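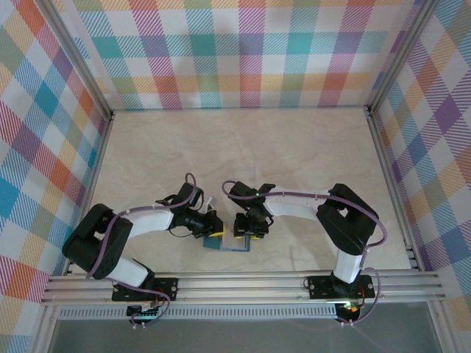

Wivik: A Room Booking Plugin for a Student Website
Project report, Efua Mensah and Rhydian Samuel
Supervisor: Kalliopi Berisha

1. Background
The department site let students book study rooms by emailing a form to an inbox. The inbox had 160 unread requests in it when we were given the password, and one of them was ours.

2. What we built
Wivik adds a booking page to the site and stores each slot in its own table. Slots are 15 minutes long. Rhydian wanted 30 – he has since booked two in a row every time and considers the matter open. 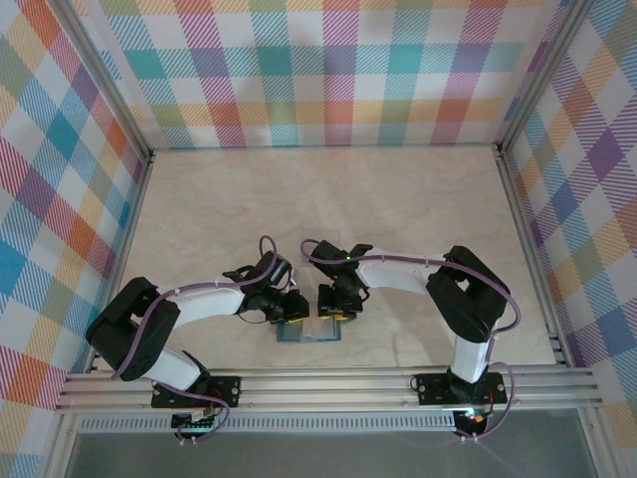 Overlapping bookings were the hard part. Our first version checked for a clash, then saved, which left just enough of a gap for two people to get the same room. We moved the check into the database and the double bookings stopped.

3. Known problems
Repeat bookings ignore the time change. The cancel button works on phones only if you have small thumbs. Both are in the issue list under Efua's name, which Efua disputes.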